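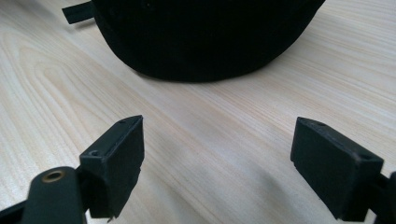

Notebook, hand-held gripper study, Aug 7, 2019

Aim for this block: find out whether gripper paths recorded by hand can be replayed on the arm without retiming. The March set could not be used for this. The clocks on the two grippers drifted apart and we only noticed when Gwenllian Landeg plotted left against right.

Changes since then. Both grippers now take their time from the Sivel box. Poses come from the marker plates, and the Kellska filter is switched off, as it was rounding off the start of each grasp. Raw files go in the Ritodon folder, one per take.

Plan is 100 takes, split by object. Fabric things first, then the open frame shapes. Start each take with both jaws open and hold still until the tone. If a plate drops out of tracking for more than 6 frames, mark the take and do it again at the end of the block. Don't patch it by hand.

First pass through the old script gave 3396 usable poses. Need to rerun with the new time base before comparing with anything.
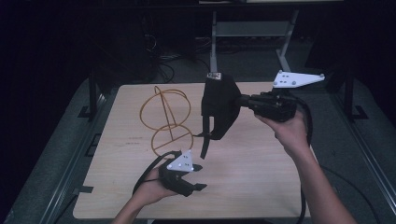 Why not record on the arm itself and skip the hand-held stage?
Driving the arm by remote is slow, and people move differently when they do it. We want natural timing first, then to see how much of it the arm can follow.

To do: recheck the jaw width zero on the left gripper, ask Ivanyshyn for the longer cable, rerun the script.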